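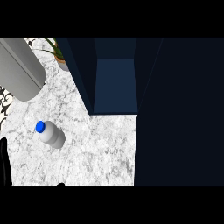

White marble worktop with a capped plastic bottle on its side.

Looking after marble worktops
Notes by Aníbal Zapata

Marble is mostly calcium carbonate. It is softer than granite, slightly porous, and it reacts with acid. Most damage in a kitchen falls under one of two headings, and the treatment differs, so identify the mark before reaching for a product.

Stain or etch

A stain is darker than the stone around it. Something has soaked in: oil, coffee, red wine, rust from a tin. An etch is usually paler and duller, and shows best with a lamp held low to the surface. Acid has eaten the polish. Lemon juice, vinegar, tomato, fizzy drinks and many limescale removers will all do it, some within a minute or two. Sealing slows stains. It does very little against etching.

Milk is only mildly acidic when fresh, but a dried ring of it holds fat and goes sour. Wipe the base of a bottle before putting it down, and check the cap is tight if it is going to lie flat.

Daily cleaning

Warm water, a few drops of pH-neutral washing-up liquid, soft cloth. Rinse with clean water and dry. Soap left on the surface builds up as a grey film, most noticeable on dark veining and along the front edge. Avoid cream cleaners, scouring pads, bleach and anything sold for descaling.

Testing the seal

Put a teaspoon of water on a clean, dry part of the worktop and leave it for 13 minutes. If the stone beneath has darkened, it needs sealing. Test near the sink and the hob as well as in the middle, as these areas wear first.

Sealing

1. Clean the stone and leave it overnight to dry.
2. Mask any painted cabinet side or end panel that meets the stone. Sealer leaves a shiny patch on matt paint, and it shows badly on navy and black.
3. Apply an impregnating sealer with a lint-free cloth, working in sections about the width of your shoulders.
4. Leave it for the time given on the tin, then buff off every trace. Dried residue is hard to shift.
5. Apply a second coat if the tin allows it. Keep the surface dry for the full curing time.

Oil stains

Mix bicarbonate of soda and water to the thickness of yoghurt. Spread it over the stain and slightly past it, cover with cling film, tape the edges and leave for a day. Remove the film and let the paste dry out fully before lifting it with a plastic scraper. Old stains may need up to 4 rounds. Reseal the area afterwards.

Light etching

Marble polishing powder (tin oxide based) will bring back the shine on small, shallow marks on a polished finish. Use a damp felt pad and light pressure. Do not use it on a honed finish, where it leaves a bright spot. If a fingernail catches on the mark, the stone needs regrinding, and the final pass on a polished top is often 2,000 grit or finer. Leave that to a stone mason.

Joint against the cabinet

Where stone meets a painted panel, use a neutral-cure silicone marked as suitable for natural stone. Ordinary acetic-cure silicone (the type that smells of vinegar) can etch the edge, and some types bleed oil into it. Cut out old sealant with a plastic blade and wipe both faces dry before refilling.

Correction, December: an earlier version gave the paste recipe with hot water. Cold is fine. Thanks to Yhon Lozano for spotting it.

We use cookies to remember your settings. Accept | Manage

Contact | © Stekgate Household Notes | Back to top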